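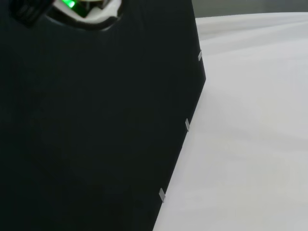
Mulletti: Frequently Asked Questions

Welcome to the questions page for Mulletti, our two-part television fantasy. It is kept up to date by Hanna Walczak, script editor, who also wrote most of the answers and takes the blame for the tone.

What is it about, in one breath?

The island of Skolel runs on borrowed weather. Every autumn the Lamplighter General rows out and signs for another year's worth, and one September she doesn't come back. Her apprentice, Mulletti, who has been taught nothing except how to trim wicks and avoid eye contact, is sent to find her before the rain runs out. There is also a talking eel. We tried to do it without the eel and it was worse.

Is it based on a book?

Yes, Tharushi Wanigasekara's The Wick and the Weather. If you have read it you will notice we have moved the trial to the end, cut the second duke and given the eel a good deal more to say. Tharushi approved all of this in writing, apart from the duke, whom she still brings up at dinner.

Do I need to read the book first?

No. You might want to afterwards, if only to find out what the second duke was for.

How long is it, and how many parts?

There are 2 parts, each a little longer than a film ought to be. Part one ends on a cliff. We mean an ordinary cliff, with people standing on it having an argument, so you can safely go to bed.

Is it suitable for children?

Depends on the child. There is no gore and the swearing is all in Old Skolel, which we made up, so your children will only be able to repeat it phonetically. The Hidomov is another matter. It lives under the harbour, it has a great many elbows, and it turned up in the bad dreams of at least one grown man in the sound department. We would say eight and over, with a cushion to hide behind.

What is the Hidomov, then?

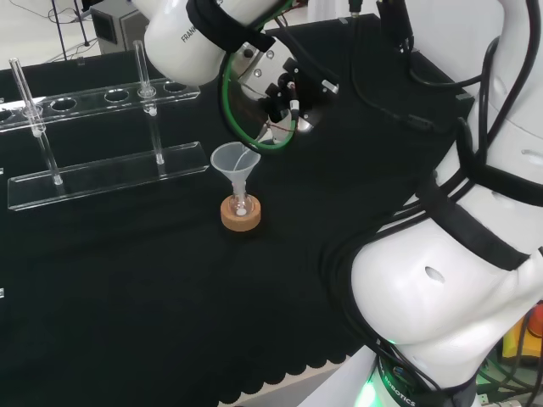
In the book it gets a single paragraph and is described mainly by its smell. Television being poor at smells, Melur Wuisan and the creature workshop had to start more or less from scratch. What you see in part two is mostly puppet, with a performer inside the front end and 14 people behind a harbour wall pulling on things. The only computer work was painting out the people, one of whom survives in the background of the fish market. We know. Please stop writing in.

Who plays Mulletti?

Lindiwe Naidoo, in her first leading part. She was originally seen for the role of Second Gull. Tanvir Howlader plays the Lamplighter General's brother and also provides the voice of the eel, so in several scenes he is being rude to himself. He recorded both sides on the same afternoon and reports that the eel won.

Why does the map at the start not match the map on the wall of the customs house?

The one in the titles is correct. The one in the customs house was drawn by the customs men, who in the book are paid by the mile. This is a joke. We accept that it would have been a better joke if anybody in the programme had mentioned it.

How much of Old Skolel is a real language?

It has 1,291 words, of which a shameful number are to do with rope. There is a grammar, but the actors were given permission to ignore it when running. The full word list comes with the boxed set. Hanna would like it known that the plural of "lantern" is irregular and that she is proud of it.

Where was it filmed?

Mostly on a stretch of coast that asked us not to say, having had trouble before with visitors climbing into the boats. The interiors are sets. The lighthouse stairs are one set used over and over: there are only 40 steps, and Lindiwe climbed them until they looked like a tower. If you watch the scratch on the handrail you can count the laps, though we wish you wouldn't.

I don't understand the ending. Did she sign or not?

Watch her left hand. If that doesn't help, Tharushi's own view is that Mulletti signed somebody else's name, and the director's view is that Tharushi is wrong. Both have been asked to discuss it elsewhere.

Is Sheikh the cat all right?

Sheikh is fine. The cat who falls off the roof is a stuffed one, thrown by a professional. The real Sheikh spent the storm scenes asleep in the wardrobe department and has put on weight.

Will there be more?

There is a second book, which has three dukes in it. Talks are going on. We will put any news on this page, under this question, so there is no need to ask it again in the meantime.

Can I send in a script, a drawing or a complaint?

Drawings, yes please, especially of the eel. We can't read scripts, for dull legal reasons. Complaints about the duke should go to Tharushi, who will agree with you.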